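The wardrobe that teaches patience

In the shared workshop at Trinivport, the kettle is switched on at nine in the evening and the work begins after that. Makis Petridis prefers the late hours, when the saws are silent and he can hear his motors. He has been building an arm called Liva for three winters, and I was allowed to sit with him for some evenings in May and to write down what I saw.

Liva started as a simple idea. Makis wanted a machine that could do small jobs in an ordinary flat, with ordinary furniture, and that could be repaired by its owner with a screwdriver and a free afternoon. The first version could not lift a full cup. The second could lift the cup but shook so much that the tea stayed on the table. The present one is the ninth, if we count also the versions which existed only on paper. 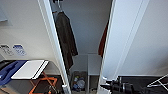 Clothes are a hard subject for a machine, and Makis chose them for this reason. A box has corners, and you can tell the software where they are. A coat has a different shape each time somebody moves it, and a dark one gives very little for the software to hold on to. The long brown coat on its metal hook is a good example, because it hangs in a narrow space, partly behind the door edge, and the arm must decide where the coat finishes and the shadow begins. Makis spent most of his second winter on such decisions. He wrote the program for edges again from the beginning, threw it away, and then took half of it back from the bin.

He is not an engineer by education. He repaired sewing machines in Hollenance until he was 60, and he says that a sewing machine is the best school for anybody who wishes to understand small movements. From that time he has the habit of listening. When a joint is not well greased he stops the program before the screen shows any error, and usually he is right.

The joints are a modified set from Myung, bought second-hand, and the rest is made in the workshop. The question which gives him the most trouble now is the wiring. Every joint needs power and a signal, and each wire must be long enough for the widest movement but not so long that it catches on something. At present the cable goes up in a wide loop near the base end of the arm, and a thinner one hangs in a curve under the wrist, low enough that a shelf or a sleeve could become a problem when the arm reaches in between the clothes. Makis has tried clips, tape and a sleeve knitted by his sister. The sleeve was the best of them, he tells me, but it collected dust.
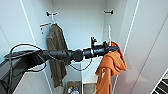

Speed is a matter on which the people in the workshop do not agree. Some of the younger members would like to see Liva move as fast as the machines in the films, and they offer to help with the code. Makis keeps it slow. In a cupboard there is little room for a mistake, and when the tip of the gripper is just in front of an orange garment, as in this trial, a few centimetres too many would push the cloth away instead of meeting it. He prefers to wait. I must admit that after an hour I also began to find the slow movement pleasant to watch, in the same way as one watches a crane over a harbour.

Cloth is only one half of the programme. The other half is small, hard things which have to go into a place made for them, where a soft touch does not help and the angle must be correct. For this work he has a second camera near the gripper, so that the fingers do not hide everything from the software. The rule on the wall says three good trials in a row, and after that everybody may go home.
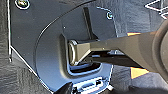
According to Myrto, three in a row proves very little, and she would ask for sixty before she trusted the arm in her mother's kitchen. Makis listened to this with his glasses in his hand. He answered that she was probably right, and asked her whether she would be free to count them.

The plans for Liva will be given to anybody who comes to the workshop and asks, with the mistakes marked in red pencil. Makis has already bought the aluminium for the next forearm, which will be shorter, and he is looking for someone who knows how to knit with a finer needle.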